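Trivix Hand-Held Gripper: Demonstration Visits and Open Bench Sessions

Home > Equipment > Grippers > Trivix

If you've been reading up on the Trivix and wondering how it feels in the hand, we'd love to have you in for a visit. A spec sheet only gets you so far with a tool like this, and most people who come by tell us they learned more in ten minutes of picking up mugs than in a whole evening of reading (we're the same ourselves!). You'll have a proper table to work at, everyday kitchen things to try it on, and one of us close by to answer questions.

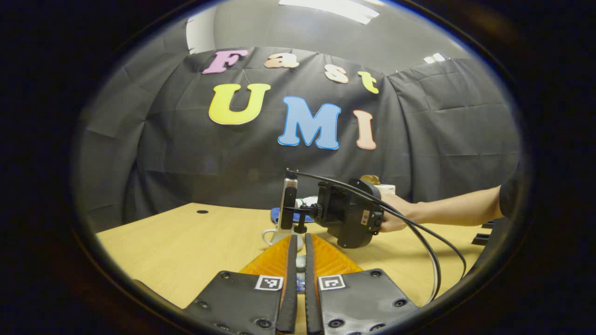

What happens on a visit

Abena Baidoo or Si-woo Hong will meet you at the front desk and get you settled. We start with the grip itself, opening and closing on nothing at all, and then move along to objects with a handle, a neck or an awkward curve. Please don't worry if your first few tries are clumsy. Bring something from your own kitchen or workshop if you like, as long as it fits on a bench and you won't be heartbroken over a scratch.

Drink bottles are a favourite with our visitors, and a good way to learn how low to take hold. Come in near the base, keep the two fingers level, and let them close slowly until you feel the bottle settle. 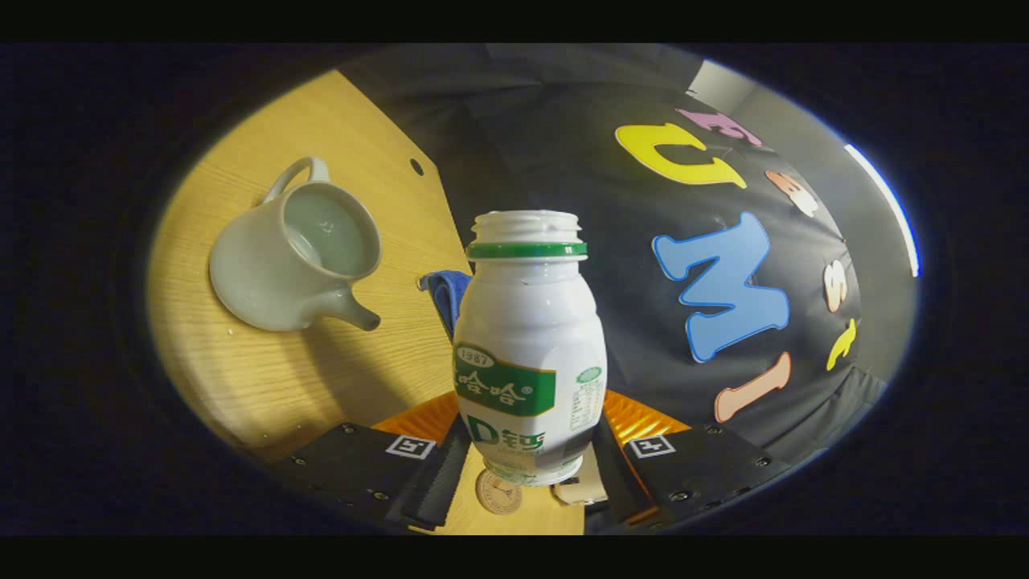
Once you're comfortable with that, Si-woo is happy to talk through finger spacing, the marker squares on the plates and how we look after the screws, and he'll go on as long as you'll let him. There's tea afterwards.

Visit details

Product code: Trivix 1204
Group size: up to 16
Benches: 3
Where: Addo Building, ground floor, colour-coded blue on the site map
Bookings: ask for Cecilia Quaye, extension 666
Cost: free, including parking

Page updated 15 November 2022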